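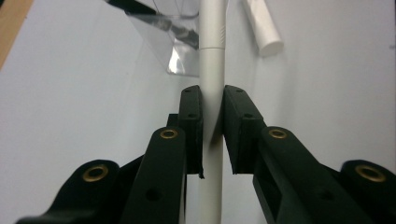

浅灰色细杆，接缝上方的一侧有一小段横向细纹。

评论 | 公共事务与设计
2020年8月23日　玛琳·拉沃伊（Marlene Lavoie）
分享 16　评论 2

握得住，应当写进采购标准

公共机构每年购置大量小件器具：笔、勺、水杯、钥匙、抽屉拉手、清洁用具的手柄、借阅处的放大镜、投票站的铅笔。此类物品单价低、消耗快，在预算文件中往往合并列入“办公及生活杂项”，审核时极少有人逐项过问。本文主张，凡由公共资金购置、供公众或服务对象直接使用的手持器具，应当在采购文件中载明握持方面的要求，并在验收时由实际使用者试用。

现行做法的问题，在于对“可用”一词的理解过窄。采购人员核对规格书，通常核对尺寸、颜色、包装数量和交货期限。一支笔写得出字，一把勺盛得起汤，即视为合格。至于手指因关节炎而不能合拢的人如何拿住这支笔，术后只能使用非惯用手的人如何控制这把勺，规格书中没有相应的栏目，验收单上也没有可以填写意见的位置。器具到货，入库，分发，问题随之转移到使用者手中，并以另外的形式重新出现：表格填写不完整，餐食剩余，窗口排队时间延长，工作人员代为书写。

图尔科姆（Tulcombe）市政服务部门今年六月完成的一次内部调查，为上述判断提供了可资参考的材料。调查面向到服务大厅办理事务的居民，收回问卷1776份。问卷原本用于了解办事指引是否清晰，末尾留有一栏供填写其他意见。整理人员发现，相当多的意见与指引文字无关，所谈的是柜台上的笔太细、太滑，领号机的按钮需要用力，饮水处的纸杯盛热水后难以端稳。负责整理的乔西·科米尔（Josée Cormier）在报告附注中写道：“居民没有被问到这些，他们还是写了。建议下一次直接询问。”

笔者认为，该建议应当得到采纳，适用范围也不应限于一座服务大厅。

手部力量与灵活程度的差异，在人群中是普遍存在的。老年人、关节疾病患者、中风后处于康复期的人、手部受过外伤的人、正在发育的儿童，均属其列。孕期手部浮肿、冬季皮肤干裂、临时佩戴支具、一手抱着孩子而以另一手签字，也会造成同样的困难。将握持不便视为少数人的特殊需要，进而归入“辅助器具”单独处理，在行政上固然便利，结果却是大量介于两者之间的人得不到任何安排。他们不会申领辅助器具，多数人也不认为自己有资格申领，只是在柜台前多花一些时间，或者请身后的人帮忙。

反对意见主要有三种，应当逐一讨论。

第一种意见涉及费用。有人提出，对每一件小物品提出握持要求，将抬高采购价格。此种担忧对部分品类成立，对多数品类则缺乏依据。同一价格区间内的笔，杆身粗细与表面处理本来就各不相同，采购人只需在其中作出选择，无须委托专门制造。决定握持是否稳妥的因素相当朴素：粗细是否适中，表面是否过于光滑，手指落点处有无纹理，重心是否偏离手掌，截面是圆是扁。上述因素中，多数在设计阶段即已确定，成品之间的成本差别有限。真正需要增加投入的是人员时间，即在采购之前安排试用，在验收时记录意见。这笔时间成本应当如实列支，不宜以“无额外费用”的说法回避。

费内赛德（Furnetside）护理院的经历可供对照。该院去年更换全部餐具，共2313件，招标时以单价为主要评分项。新餐具的手柄经过抛光，外观整洁，清洗方便，院方对此均表满意。使用一段时间后，护理人员反映，部分住户改用手抓取食物，另有住户要求喂食，而这些住户此前能够独立进餐。院方随后补购了一批手柄较粗、表面带纹理的勺和叉，与原有餐具混合摆放，由住户自行取用。行政主管哈维·波里耶（Harvey Poirier）在年度会议上承认，补购的支出本可避免，“当初只要请几位住户来吃一顿午饭”。

应当说明，一家护理院的经验不足以推导出普遍结论，住户进餐方式的改变也可能另有原因。不过，在更换餐具之前没有任何住户参与试用，这一事实并无争议。

第二种意见涉及外观与尊严。有人认为，加粗、加纹的器具带有医疗色彩，摆放在公共场所可能使人不快，使用者也可能因此感到被区别对待。这种意见值得重视，其中反映出的感受是真实的。早年的辅助餐具多采用肤色或深灰色的厚重胶套，与普通餐具并置时十分显眼，不少老年人宁可吃得慢一些，也不愿在家人面前使用。问题出在造型的疏忽，解决办法也应当从造型中寻找。木工凿的把柄、理发师的剪刀、绘图用的自动笔，都在手指着力之处设有棱纹或收分，使用者从未因此感到难堪。一件器具如果各处比例得当，纹理自会被看作做工的一部分。采购文件完全可以在提出握持要求的同时，对外观提出要求，两者由同一批评审人员打分。

与此相关的是摆放方式。在一些机构中，便于握持的器具收在柜台后方，需要开口索取。索取这一动作本身即构成门槛，尤其对于不愿当众说明身体状况的人。笔者建议，凡不存在安全或卫生方面顾虑的器具，一律与普通器具同处陈列，不加标签，不作说明，由公众自行拿取。

第三种意见来自采购部门自身，认为握持属于主观感受，难以写成可核查的条款，一旦发生争议，供应商可能提出异议。就程序而言，这是三种意见中最有分量的一种。含糊的条款确实会损害招标的公正性，也会使中小供应商无所适从。然而，主观感受并非不可记录。食品采购中的口味评定、制服采购中的试穿、图书馆座椅采购中的试坐，都已有成形的办法。可行的做法是将要求分为两层：一层为可量度的指标，包括握持处的最小直径、表面处理的类别、操作所需的最大力度；另一层为试用评定，规定试用者的构成、试用的动作和评分的方式，并在招标公告中事先公布。供应商知道将如何被评定，争议自然减少。

五金经销商法斯泰克（Fasteck）的产品经理斯塔夫罗斯·察瓦拉斯（Stavros Tzavaras）在一次行业座谈中谈到，厂家并不抗拒此类要求，所担心的是各地要求互不一致，同一款拉手要为不同客户分别送样、分别测试。他希望由地区一级统一发布指标，各机构再视需要增加试用环节。此项意见出自供应商的立场，其合理之处不应因此被忽视。标准分散的代价，最终仍由公共预算承担。

就具体措施而言，笔者提出如下建议，供有关机构研究。

其一，在现行小额采购目录中划出“手持与手动器具”一类，将书写用具、餐具、杯具、门窗及抽屉拉手、清洁用具手柄、公共设备按钮与旋钮纳入其中。划类的目的在于使审核人员看得见这些物品，不必因此设立新的审批层级。

其二，规定试用。单次采购达到一定金额的，应当邀请实际使用者参加，其中应有手部力量较弱者，也应有每日长时间使用该器具的工作人员。后者常被遗漏。清洁人员握持拖把的时间远多于任何一位访客，其腕部劳损在工伤统计中未必得到体现，在排班表上却时常可以察觉。

其三，试用意见应当随采购档案保存，供下一次采购参考。许多机构的采购人员数年一换，前任所知道的事情，继任者须从头了解。一份写明“此款杯柄过小，两指无法同时穿入”的记录，能够省去后来者不少周折。

其四，更换周期应当与现有库存衔接，不宜为追求整齐而将尚可使用的物品全部报废。贝热龙（Bergeron）社区图书馆的做法较为稳妥：该馆在原有借阅柜台的笔用尽之前不另行购置，仅在读者登记较集中的位置先行摆放新笔，待旧笔消耗完毕再全部替换。馆员扎卡里·麦金农（Zachary McKinnon）将读者留下的意见按月誊录，其中有称赞的，也有嫌新笔太粗、夹不进记事本的。该馆最终保留了两种粗细供读者选择。

此事还涉及责任的归属。在多数机构中，无障碍事务由专人负责，其职责集中于坡道、电梯、卫生间和标识，所依据的法规也以建筑为主要对象。器具则归后勤，后勤依据的是财务规定。两套规定互不引用，两个部门很少会商，于是一位使用轮椅的居民可以顺利进入大厅、到达窗口，却在签字这一步遇到困难。建筑方面的进步来之不易，理应继续推进，但公共服务的完成并不止于进门。办理一项事务，最后总要落到手上：写下姓名，按下按钮，接过文件，端起一杯水。负责无障碍事务的人员应当有权就器具采购提出书面意见，后勤部门应当书面答复，双方的往来文件一并归档。

目前各机构正在编制下一年度的采购计划，小额目录的修订也在此时进行。修改目录所需的文字不多，试用环节可以先从书写用具与餐具两类着手，取得经验后再行扩展。图尔科姆市政服务部门已表示，下一次居民问卷将增设器具使用方面的问题。其他机构如有类似调查，亦宜将原始意见连同统计结果一并公布，以便相互参照。

（本文为作者个人观点。）

标签：公共采购　通用设计　老龄服务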